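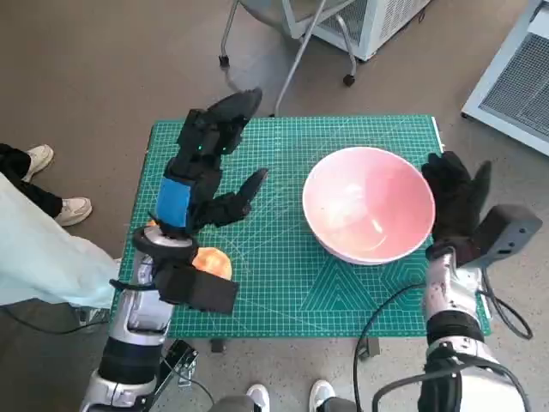
Skarkero Craft Access Program
Progress report to the Flilard Fund, second period

Enrollment reached 123 adults by the end of the period, against 16 classes delivered at two sites. Attendance at the Xenos site remained below target on weekday mornings, and two classes were moved to evenings in May with the approval of the grant officer.

Spending on materials was almost 7 percent under budget. The program requests permission to carry this balance forward to bookbinding supplies.

The lease at the Flimer site has been renewed on the same terms. Repairs to the rear entrance are outstanding and remain the responsibility of the landlord.

Submitted 2020-10-18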